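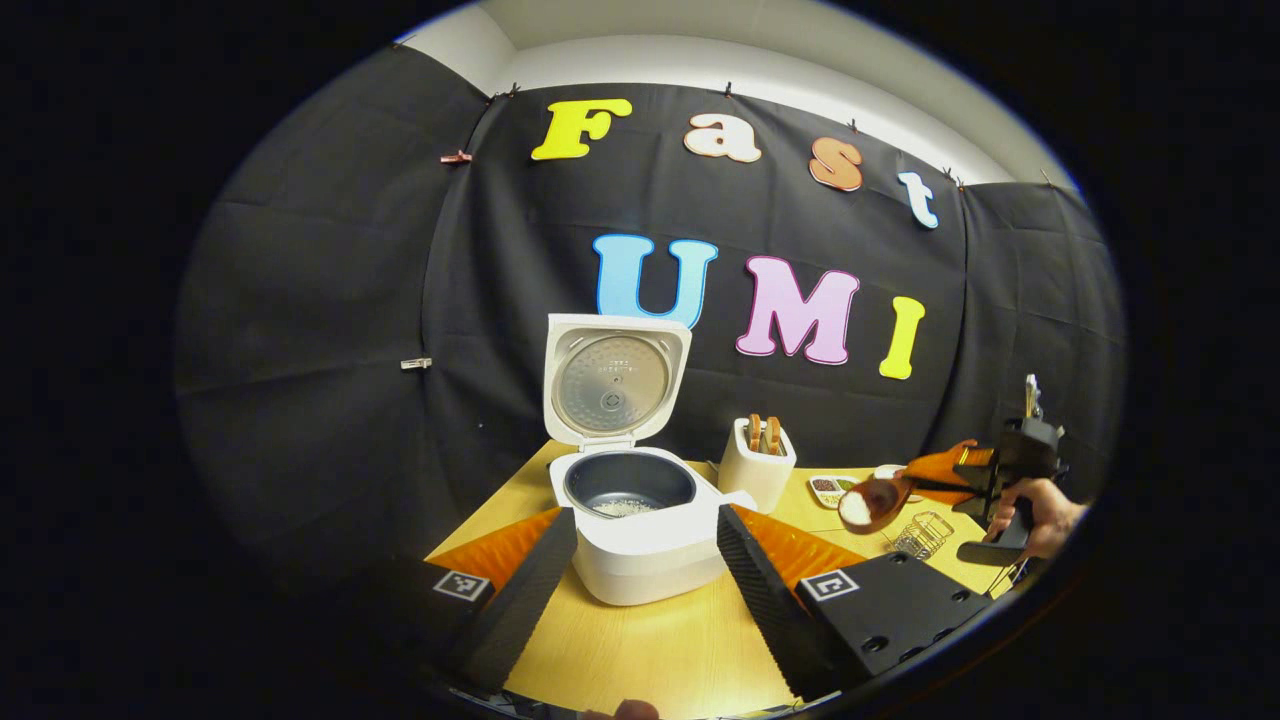
Photo: Bokik / Undora Kitchen

Kitchen > Small Appliances > Rice Cookers > Using One With a Gripper

Updated 10/16/21

A spoonful of rice got away from us in August. We were scooping from the cooker with a gripper, the wooden spoon rolled over between the finger pads, and the load went down the gap between the inner pot and the body. The cooker was plugged in and set to warm. A few minutes later we smelled scorching. The rice had landed on the heating plate, and the pot no longer sat flat.

If it happens to you, unplug the cooker first. Move the arm or the hand tool well back and switch it off if it has a motor. Leave the lid up and let everything cool before you lift the pot out. Pick the grains off the plate with dry fingers or a wooden skewer. Burned-on bits come off with a barely damp cloth. Never pour water into the body. Check the underside of the pot too, where one stuck grain is enough to tilt it.

To keep a spoon from rolling:

- Use a spoon with a flat or squared handle. Round handles turn as soon as the bowl is loaded.
- Wipe the pads between batches. Starch dries to a slick film, and it is hard to see on orange rubber or plastic.
- Grip close to the bowl. We moved our hold 3 inches down the handle and the rolling mostly stopped.
- Take half a scoop. A heaped spoon is top-heavy.
- Wrap a rubber band around the handle where the pads close. Replace it when it gets shiny.

Steam is the other problem. It fogs a camera lens and gets under paper markers on the fingers, and then the tracking drifts. Open the lid by hand, stand to the side, and wait for the cloud to clear before reaching in. We laminate our markers now.

If you run a motorized arm, keep the cooker on warm or off while it works, never on cook. Our Rulovero arm kept pushing after the spoon touched the bottom of the pot, and it left a scratch in the coating. We lowered the force limit and set the lowest point of the scoop a little above the rice pot floor. Keep the stop button on your side of the table, with nothing in front of it.

Throw out any rice that fell outside the pot.

142 shares | 13 comments

Related
Cleaning a Steam Valve
Ahuja Rice Paddle: Six Months In
Getting Starch Off Rubber Grips
Where to Put a Stop Button in a Small Kitchen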